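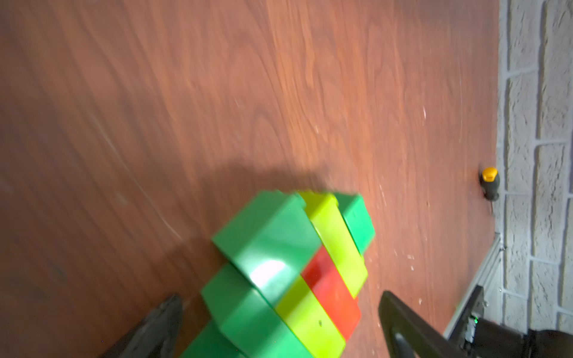
Green, lime-yellow and red blocks on a wooden table, Usetti open day.

We came to the Usetti open day in November, by bus number 37 from Karance. The entrance is free, but you must write your name in a book at the door. I was visitor 218.

The room with the building blocks I liked the most. The blocks are chunky plastic ones, easy for small hands, and the colors are strong. The table has a very beautiful grain, wavy like water, and my daughter followed the lines with her finger for a long time before she touched any toy. She then made a tower and did not want to leave it for the next family.

Upstairs there was a talk on old toys from the Coughlan collection, a little long for children. The coffee was good. The last bus back goes at six, so we missed the puppet show.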